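Lusgate's Acting Clerk on Petitions, Deadlines and the Limits of a Recall

The recall petition against three members of the Lusgate Town Council will be decided by procedure before it is decided by voters, according to Refilwe Kekana, the acting town clerk. In an interview at the municipal offices, Ms. Kekana set out how the petition is being handled and declined to comment on the dispute that led to it.

The petition was filed by residents of the Makhubela ward after the council voted to close the ward's polling station and move its voters to a site across the river. It carries around 2,000 signatures. Under the town charter, each must be compared with the voter roll before a special election can be ordered.

"My office has no position on whether the members should stay or go," Ms. Kekana said. "The charter gives us a task and a deadline. We are required to say how many of the signatures are valid, and to say so in public."

She said that signatures are most often rejected when the signer has moved and has not updated a registration. A printed name without a signature is also rejected. Signers whose names are set aside will receive a letter and may appear in person to correct the record.

"A person who signed in good faith should have the chance to be counted," she said. "We would ask people to open the letter when it comes. It is one page long, and the date by which they must reply is at the top." 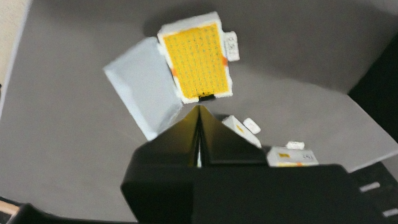
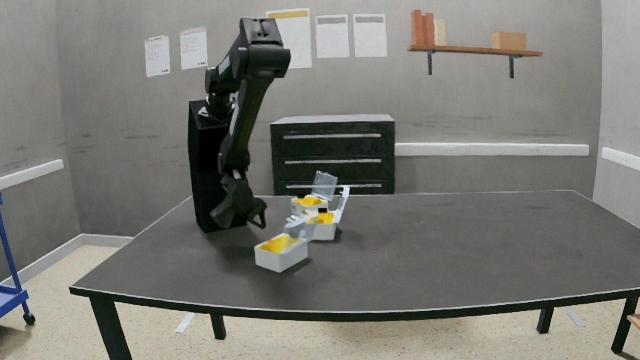
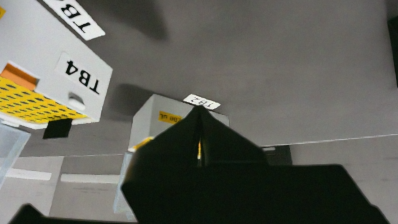
Asked about a complaint from Councilmember Daichi Kamata, one of the members named in the petition, Ms. Kekana confirmed that it had been received. Mr. Kamata has argued that several sheets were circulated before the petition was registered and should be thrown out as a group.

"The complaint was sent to the town attorney the same day," she said. "Until we have an answer, those sheets are being checked like all the others. If the attorney finds that they were circulated too early, they will be removed from the total. I do not want to guess at the outcome."

The petition's lead sponsor, Siobhán Hanrahan, has asked that observers from both sides be present during the check. Ms. Kekana said she had agreed to the request, with the condition that observers may not copy addresses or speak to staff at the tables.

She was more direct on the subject of cost. The council has not set aside money for a special election this year, and some members have suggested that the question wait for the regular ballot.

"The charter does not say that a recall will be held if funds are available," she said. "If the signatures are there, the council must call the election. Where the money comes from is a matter for the council, and I have told the members that in writing."

The Makhubela polling station will remain closed while the review continues. Residents of the ward who cannot travel to the new site may apply for a mail ballot at the clerk's counter or by post. Ms. Kekana said the closure itself can be reversed only by a vote of the council, whatever the result of the recall.

Filed under: Local Government, Elections, Lusgate

Contact the newsroom | © 2023 Illico. All rights reserved. | Back to top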